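Molville Chapel Reopens to Pilgrims in February

MOLVILLE – The Ornano Trust will reopen the hillside chapel at Prirkier in February, after 3 years of repairs to the roof and bell tower. The chapel stands at the end of the old pilgrim path, 195 steps above the river.

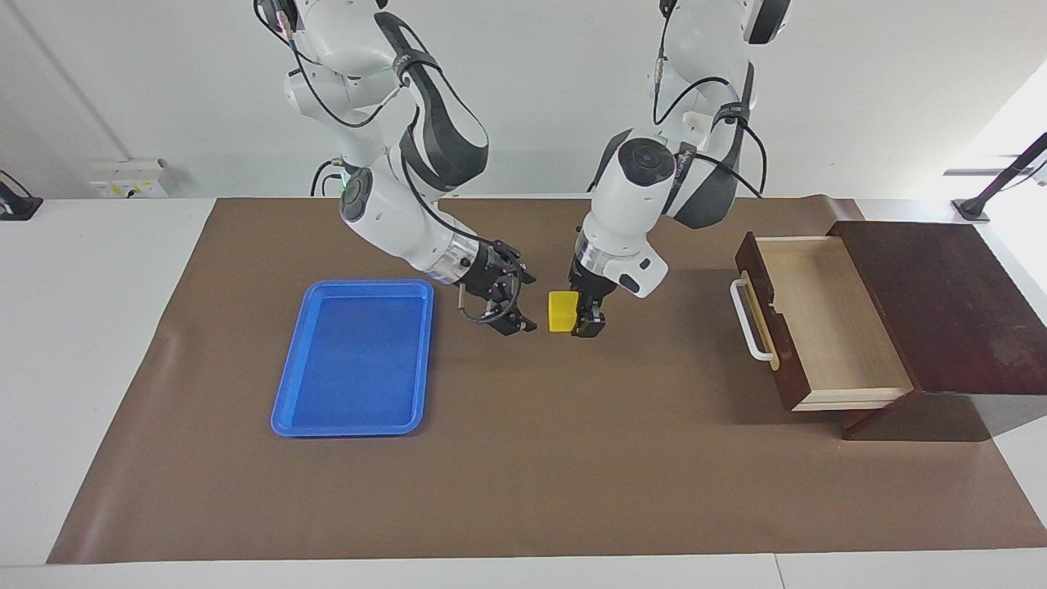 Two robot arms over a table covered with brown paper.

Morning prayers will be held every Friday at 5 a.m. – visitors are welcome. Groups of up to 30 may book through the Claeys Street office in Molville.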